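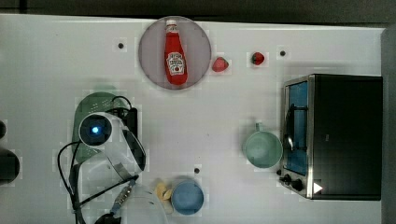 Forums > Clamasar > Events and Seasons > Does the Lantern Week drop table change at midnight?

pebblewick
My guide says the Lantern Week rewards swap over at midnight and the blue kite gets "much more common" after that. I fished from 9 until past midnight and got no kite. Has anyone seen a source for this?

Yiğit Gündoğdu
The source is a Rewi post from two seasons ago. No screenshots, no numbers. I wouldn't plan an evening around it.

osenfan910
It's real. I got mine at 12:04 in the morning, first cast after the swap.

Yiğit Gündoğdu
One kite. People get them at dinner time too and don't post about it.

osenfan910
My sister got hers after midnight as well, same island. How many do you need?

Ilgın Işık
More than two. I kept a log last March: 654 casts before midnight, 9 kites. After midnight, 910 casts, 12 kites. Work it out and the late rate is a tiny bit lower. I wouldn't read anything into that either, the gap is too small.

pebblewick
Ok, that's annoying but useful. Was that all on the Osen pier?

Ilgın Işık
All pier, basic rod, no bait. If bait matters, my log won't tell you.

mossy_tod
Bait matters. Rimuvis bait doubles event drops, it's in the item text.

Yiğit Gündoğdu
The item text says "may attract seasonal catches." Where are you getting doubles?

mossy_tod
Everybody in my town says so.

osenfan910
They patched it this season anyway, so old logs don't count.

Ilgın Işık
Which patch note? I read them and saw a fix for the lantern shadows and nothing on drops. Happy to be wrong if you can link it.

osenfan910
I'll look when I'm home. Still fishing after midnight.

pebblewick
I'm going back to evenings, I have work in the morning. Will post if I get one.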